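Table Setting and Tray Service Study: Call for Participants

Tatell is looking for adults to take part in a paid study of how people set out, serve and clear hot drinks. Sessions are held at our Plolbridge site from June onward. The study covers trays, mugs and coasters used on hard tabletops, and the results go into the handling guidelines we prepare for Griltance, a supplier of tableware to cafes and small hotels.

What the work involves

Each session lasts up to 200 minutes, including breaks. You will be given a loaded tray and a written layout card. The card states where the coasters go, which mug goes on which coaster, and where the tray should end up. You complete the layout, wait for the check, then clear everything back to the starting position. The same layout is repeated several times before the card is changed.

Coasters come in more than one type. Soft and rigid coasters behave differently when a mug is set down slightly off center, and the layouts are written to bring out that difference. Some cards call for coasters laid out singly in a row, others for coasters taken from a stack. Mugs are ceramic and are used empty in the first half of the session. In the second half they are filled with lukewarm water to a marked line.
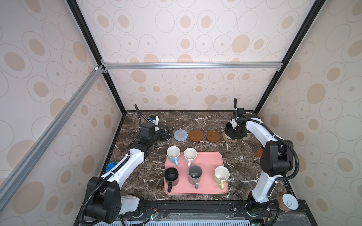

Do I need experience in food service?

Experience is not required, and we want a mix of people. Up to half the places in each group are open to those who have worked in a cafe, hotel or canteen; the rest go to people who only handle mugs and trays at home.

Who can apply

You must be 18 or older, able to stand for 30 minutes at a time, and able to lift a loaded tray with both hands. Left-handed applicants are encouraged, as earlier groups were mostly right-handed. Corrected vision is fine. Please do not apply if you have a current wrist, elbow or shoulder injury, or if you took part in the Gaete tray trial, which used the same layout cards.

Schedule and payment

Each participant attends 4 sessions on separate days. Start times are 9:00 a.m. and 1:30 p.m., and you keep the same start time throughout. Payment is a fixed amount per session, stated in your offer letter and paid after each visit. Travel within the Plolbridge bus zone is reimbursed against a ticket or receipt. Breakages during normal handling are not charged to you.

What to wear and bring

Closed shoes, sleeves that can be pushed above the wrist, no rings or bracelets. Long hair should be tied back. Bring photo identification to the first session. Lockers are provided — phones stay in them while a session is running.

How to apply

Send a short message through the Tatell contact form, quoting reference 491. Include your age, your dominant hand, your preferred start time and any past work in food service. We reply to all applicants. If a group is full, your details are kept for the next one unless you ask us to delete them.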